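The line for the Flamthorpe open day was already out the door when I got there, and most of the people in it were under twelve. That told me something. The building used to be a carpet warehouse, it sits behind a tire shop, and the only sign is a sheet of printer paper with an arrow on it. Still they came, with strollers and grandparents, to watch machines pick things up.

And it's wonderful! I had read plenty about robot picking before my visit on 17/03/2022, and I thought I knew what I was in for. Reading doesn't get you ready for the moment an arm slows down over a heap of junk, seems to think, tilts its wrist a little and goes in. A whole row of kids leaned forward at the same time. So did I.

Erick Wanyama runs the lab with his sister Mwanahawa, who writes most of the software. They call the picking project Uvano, after a card game they played as kids (she says he cheated, he says the rules were unclear). The idea is simple to say and very hard to do: give a robot a bin of things it has never met and have it take them out, one at a time, without being told what they are.

"Boxes are easy," Mwanahawa told me. "A box has flat sides and it stays a box. Give me a sock and I have to go sit down."

The lab had 4 stations open that day. At the first, Jabari Muli let visitors steer a small arm with a joystick, and I can report that I'm terrible at it. I chased a tennis ball for what felt like a week. A girl of maybe nine took over and had it in her second try, then asked Muli why the computer needed practice if she didn't. He loved that question. He crouched down and told her that she'd been practicing since she was a baby, every time she grabbed a spoon or somebody's nose, and that the arm had a lot of catching up to do.

Catching up means repetition. The team logged over 1000 tries in the first part of March alone, and Deolinda Valente goes back through the misses by hand. She keeps a notebook of them. Some pages have drawings. Her favorite is a pick where the arm went for a lemon, got the label of the bottle next to it, and held on with great confidence.

I asked her whether watching failures all day gets dull. She looked at me as if I'd asked whether the ocean gets dull. Each miss has a cause, she said, and finding it is the fun part: a shadow, a shiny patch, a bit of cloth folded over on itself. Last month's big puzzle took her and Kipchumba Masanja 13 days, and they're both still pleased about it.

Masanja looks after the hardware, and he was the one I ended up following around with my notebook, partly for his stories and partly because he kept handing me parts to hold. He would like to see the work move into sorting donations, and a thrift store group called Kinyua has already asked to come by.

Picking from a mixed bin is the job I'd drive back to see again. Things that share a shelf in no store on earth end up side by side, and every one of them asks for a different kind of grip. A glossy jar with a green screw lid is hard and round and wants to roll. The lumpy orange toy lying by its base is another problem, and so is a dark blue cup with a flared rim. Masanja can talk about cups for a very long time, and I let him.
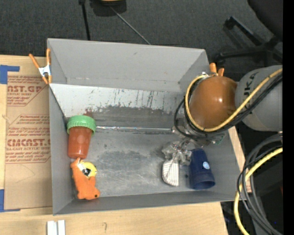
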